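Nedside Party Supply
Progress report to the Alcaraz Small Business Fund
Apr 11, 2020
Project: Low-waste balloon decorating kit (Sirorham kit)

Where we stand

The short version is that we have a kit we can put on a table and use, and we do not yet have one I would want to sell. The November plan said we would be taking store orders by now. We are not, and I would sooner explain why than dress it up.

The plan rested on a claim we took over from the Sirorham proposal: that a buyer with no experience could decorate a room with small, partly filled balloons, tie them by hand, and reuse most of them. Two parts of that claim look doubtful. People can do the work. Whether they want to is another question, and the proposal never asked it.

Table setup

We moved all handling work onto one dark gray table with a black curtain behind it. The pale blue balloons we chose are close to transparent, and on the old light countertop it was hard to judge shape or find the knot. We keep a dark gray cloth on the table. The cost was small and came out of the general supplies line.
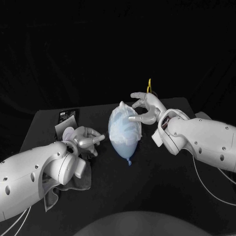

The pale color remains a sore point. It was picked from a catalog page, where it looked much stronger. Against a white wall it nearly disappears, and most of our likely customers have white walls. Beltix has offered a deeper blue at the same price. I have asked for samples before agreeing to anything, as their last "same price" offer did not include shipping.

Filling and tying

We settled on a partial fill. A balloon filled this way keeps a pear shape, with soft material left at the top and a neck long enough to knot. It can be pinched and turned without much fear of bursting it, and it sits on a table fairly well. It also looks, to my eye, like a balloon left over from last week's party. Our testers were split on this. Those who liked the soft look were mostly those who had helped plan it, so I give their votes less weight.

Tying is the slow step. The instruction sheet allows 30 seconds per balloon, a figure that came from a practiced hand. First-time users took far longer and several gave up on the knot. We have rewritten the sheet twice. The second version is clearer – I am not convinced it is any faster.
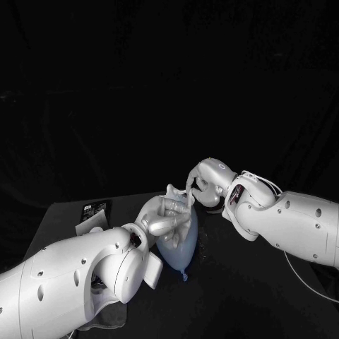
Reuse

The proposal promised that each balloon could be untied and filled again 3 times. We have not been able to support this. Knots pulled tight enough to hold are very hard to open, and the neck often tears. I recommend we drop the claim from the packaging now, before the labels are printed.

Spending

We are within budget, mainly because the packaging order has been held back. That should not be read as a saving.

Next steps

Test the deeper blue from Beltix against a white wall.
Try a simple clip in place of the knot, and price it properly with shipping.
Run 4 home sessions with people who have no tie to Nedside.
Report back on whether anyone in those sessions would pay for the kit. If they would not, we will ask to close the project and return the unspent part of the grant.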